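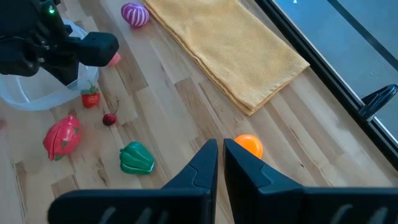
How should plastic play food be cleaned between groups of children?

Wash it in warm water with a small amount of dish soap, rinse it, and let it air dry completely before it goes back into the bowl. Pieces that have been in a child's mouth should be set aside and washed before another child uses them.

Posted by Netau
Kuswood Family Help, Play and Learning section

Our playroom has a set of toy fruit and vegetables that is used by two groups a day, with 12 children in each. Staff wash the set every evening. I would like to know whether a dishwasher is acceptable and how to treat hollow pieces, as a few of ours have begun to smell.

Ellov
Member, over 300 replies

A dishwasher is acceptable only if the maker's label permits it. Where it does, use the top rack and leave out the heated drying cycle. Small items such as cherries and strawberries should go in a closed mesh bag.

Hollow pieces require more care. Water enters through the seam or a pinhole and remains inside – this is the usual source of the smell. Do not soak them. Wipe them with a soapy cloth, follow with a damp one, and stand them on a rack overnight. Squeeze each soft piece over a sink once a month. If the water that comes out is cloudy or contains dark specks, discard the piece.

Painted stems and leaves should be wiped gently, as scrubbing lifts the color.

Omoregie

We use a salad spinner to dry ours. It works well for the small ones. Please also wash the bowl, which people forget.

Thread closed to new replies in February.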